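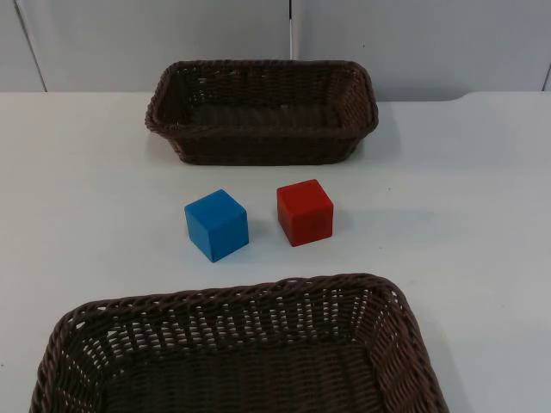
How a Robot Arm Learns to Sort Blocks

By Rangi McAlister
17 May 2025

If someone asks you to put a block in a basket, you do it without much thought. You look at the block, reach for it, close your fingers, move your hand over the basket and let go. The whole job might take you 2 seconds.

A robot has to be given every part of that job. It has to be told, or shown, where to move, when to close and when to open again. This page explains how a robot arm does it, using the one we put together at the Hollis Street shared workshop. You don't need to know any electronics to follow along.

Our project is called Gendska. The name came out of a game of drawing letters from a hat, and it doesn't stand for anything.

What is a robot arm?

A robot arm is a row of stiff parts joined together by motors. Your own arm is built in a similar way. Your bones are the stiff parts, and your shoulder, elbow and wrist are the joints. Muscles move your joints. Motors move the robot's.

Each motor can turn one way or the other. One motor by itself can't do very much. It can only swing the next part around, like a door on a hinge. When several motors turn together, the end of the arm can travel up, down, sideways, forward and back.

Every motor in our arm has a small sensor inside it. The sensor measures how far the motor has turned. This matters a lot, because the computer can't feel where the arm is the way you can feel where yours is. Close your eyes and touch your nose. You can do it because your body keeps track of where your hand is. The sensors do that job for the arm.

Where do the parts come from?

We started in February with a kit of motors and a pile of screws. The stiff parts were printed on the workshop's 3D printer, which melts plastic and lays it down in thin layers. A large part can take all night to print. The printer made 18 parts for us, and a few had to be printed again when the screw holes came out too tight. My favourite colour is green, but we printed with whatever was on the shelf.

Building the arm was slower than we expected. If one cable is too short, the arm stops halfway through a stretch and the plug pulls out. We learned to bend the arm into every position by hand, with the power off, before tightening the cable clips.

The grown-ups in the workshop look after the power supply. If you build something with motors at home, ask an adult to help you with that part too. Motors can pinch fingers, so we all keep our hands off the table while the arm is switched on.

How does it hold things?

The part at the end of an arm is called a gripper. Ours has two fingers. That sounds like too few, but try picking up an eraser with only your thumb and one finger. It works well, as long as you press on opposite sides.

Pressing on opposite sides is the main trick. If one finger touches the block before the other one does, the block gets pushed along the table. If the fingers close on two corners, the block can spin and pop out. So before closing, the gripper has to turn until its fingers line up with two flat sides.

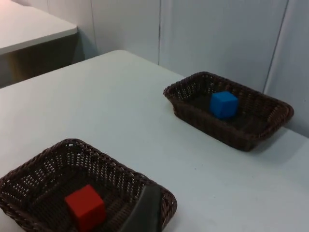

A sorting job needs a rule, and the rule has to be so clear that there is no room for guessing. "Tidy up the blocks" is not clear enough for a robot. It doesn't know what tidy means. "Put each colour in its own basket" is much better. With the red cube in one basket and the blue cube in the other, anyone can check that the rule has been followed. The rule also has to say which basket goes with which colour, or the robot could do it one way in the morning and the other way after lunch.

How does it see?

The robot gets its pictures from cameras. One kind of camera stays still and looks at the whole table. Another kind rides along near the gripper and gets a close view of whatever the fingers are about to touch.

Both views are useful. From far away, the computer can tell where the baskets are, but small distances are hard to judge. From close up, small distances are easier to judge, but the computer can lose sight of everything else. You do something like this when you thread a needle. First you find the needle on the table, then you bring it up close to your face.

To a computer, a picture is a very long list of numbers. Each tiny dot in the picture has numbers for how much red, green and blue light it has. A blue block gives high numbers for blue. A red block gives high numbers for red. Bright, plain blocks are a good choice for a first project, as the two colours are easy to tell apart.

Light can cause trouble. When a cloud goes over the sun, all the numbers in the picture change a bit, even though nothing on the table has moved. We close the blinds and use the ceiling lights so the picture stays nearly the same all day.

How does it learn the job?

There are two main ways to get a robot to do a job.

The first way is to write out all the steps. Move here, go down this far, close the fingers, go up. This works if the block is always in exactly the same spot. If somebody bumps the table, the arm will reach for a place where there is no block, close its fingers on nothing, and carry on with the rest of the steps as if all was well.

The second way is to show the robot. A person guides the arm through the job while the computer saves the camera pictures and the numbers from the motors. Each time through is called a demonstration. After many demonstrations, a learning program looks for patterns. It works out that when the picture looks a certain way, the motors should usually move a certain way.

We recorded 647 demonstrations. That's a lot of sorting! We took turns and kept a tally on the whiteboard. We moved the blocks to new spots between turns and changed the angle they were sitting at. If every demonstration had been the same, the robot would have learned only one way to do it, and a block in a new spot would have been a puzzle it had never met.

Mistakes went into the recordings as well. Sometimes a person missed the block, backed up and tried again. We kept some of those, so that the program could learn how to fix a miss.
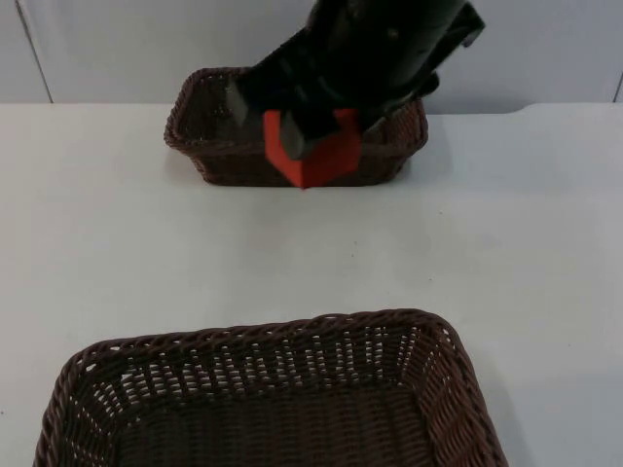
Hamish Gilchrist wrote in after reading an early copy of this page and asked why the arm moves so slowly near a basket, when it could save time by going straight in. He also wanted to know if it ever drops a block on the way.

The answer to the first part is that a basket has sides. If the gripper comes in too low, it hits the rim and shoves the whole basket across the table. If it opens too high up, the block bounces when it lands and may hop out. Going slowly gives the computer time to look at new pictures and make small corrections before it opens the fingers.

The answer to the second part is yes. It drops blocks fairly often. Usually the fingers have closed too near the top of the block, and the block slides out when the arm lifts. When that happens we put it back on the table and begin again.

Taking blocks out again

Getting a block out of a basket is harder than putting one in. On an open table, the gripper can come at a block from nearly any direction. Inside a basket, the sides are in the way, and the fingers have to come down from above without bumping them.

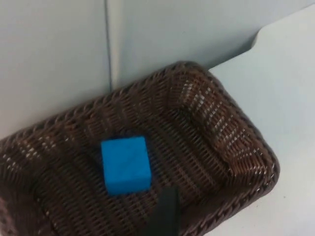 There is also less room to turn. If the block is lying close to a side, one finger may not fit between the block and the basket at all. A person would just nudge the block toward the middle first. A robot can learn to nudge too, but somebody has to demonstrate it. We added nudging to our list after the first week of testing.

A weave is tricky for another reason. It is full of little bumps and holes, and the tip of a finger can catch on it. We tell the arm to stop its fingers a short way above the bottom and grip the block by its sides.

Does the robot understand what it's doing?

No. It doesn't know what a basket is for, and it doesn't care if the job gets finished. It matches what its cameras pick up to the movements it has been trained on. If we swapped the blocks for bananas, it might try to pick them up, or it might wave about over the table. We haven't tried bananas yet.

Try it yourself: be the robot

You can test these ideas at home with no robot at all. You'll need:

2 bowls or baskets
4 blocks, in two colours
a pair of kitchen tongs
a scarf for a blindfold
a friend

One person is the robot. The robot wears the blindfold and holds the tongs. The other person is the program and gives the instructions. The robot may do only what the program says, and may not guess.

Start with the blocks on the table and try to sort them by colour. Use short instructions, such as "left a little", "down", "close" and "up". Then swap places.

When you've both had a turn, do it again with the blocks already in the bowls, and try to get them out onto the table. Write down which instructions caused mix-ups. "Left" is a common one if you are sitting across from each other, so decide before you start whose left you mean.

Words to know

Demonstration: one recorded run through a job, with a person guiding the robot.
Gripper: the part of a robot arm that holds things.
Joint: a place where two parts meet and can move.
Motor: a machine that makes something turn.
Sensor: a part that measures something, such as how far a motor has turned.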